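3.2 Preparation of the conductive ink

The ink was prepared in the Zedska laboratory from a commercial carbon paste, Nonix, and a water-based binder which we mixed ourselves. In our earlier work we used a solvent-based binder, and the printed lines were sharp, but the smell made it difficult to print in a normal room. The new binder gives a slightly wider line. For the sensors described in this paper the width of the line is less important than its resistance, therefore we accepted this change.

The paste and the binder were stirred by hand for several minutes and then placed on a roller overnight. Ink that was used directly after stirring contained small lumps, and these blocked the mesh of the screen. We also tried a kitchen blender, as suggested in some workshop guides, but it brought much air into the ink and the dried lines had holes. Each batch was kept in a closed jar in the refrigerator and was used within 7 days. After this time the ink became thick at the wall of the jar, and adding water did not bring it back to the first condition.

3.3 Printing and drying

All sensors were printed on polyester film with a manual screen. One person, Sumaiya Marikar, did all the printing, so that the pressure on the squeegee would be as equal as possible between sheets. Two layers of ink were printed. The first layer was dried in an oven at 70 °C before the second was added. When the second layer was printed on a first layer that was still soft, the edges moved and neighbouring lines sometimes touched each other.

The silver contacts were printed last. Their position is not critical, but they must cover the end of the carbon line fully. We rejected any sensor where the contact was shifted so much that the carbon could be seen on both sides of it. After this check the sheets were cut with a paper cutter and stored flat between two glass plates – rolled sheets gave a different resistance for several hours after they were opened.
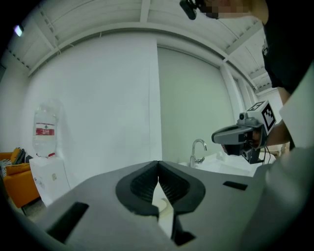 Figure 3

3.4 Enzyme layer

The enzyme solution was placed on the round working area with a pipette. We did not print this layer, although printing would be faster, for two reasons. First, the amount of enzyme available to us was small, and a screen wastes much of the material. Second, the pressure of the squeegee damaged the carbon surface in our first trials. The drop was left to dry at room temperature under a plastic cover. Without the cover, the drop dried first at the border and formed a ring, and sensors with a strong ring gave a slow response.

A thin protective layer was added on the following day. Its recipe is the same as in the Broratard protocol, with the difference that we used half of the plasticiser. With the full amount the layer stayed sticky and collected dust.

3.5 Electrical measurement

The resistance of each carbon line was measured before the enzyme was added. Lines with a resistance above 2,000 ohms were not used. Most of the rejected lines came from the outer part of the sheet, where the screen is less tight. We think that a smaller printing area would reduce this loss, but we have not tested it.

The current of the finished sensors was recorded with the Heo reader, a small battery-powered instrument built by Janaka Mollah for an earlier project. A fixed resistor of 1,000 ohms was connected before every series as a simple control of the reader. If the value had moved since the last series, the battery was changed and the control was repeated. One series, measured on a Saturday, was removed from the data since this control had been forgotten.

Each sensor was used only one time. Washing and using again is possible in principle, but the protective layer swells in water, and we could not separate this effect from the real change of the signal. The behaviour of the layer in water is discussed again in Section 5.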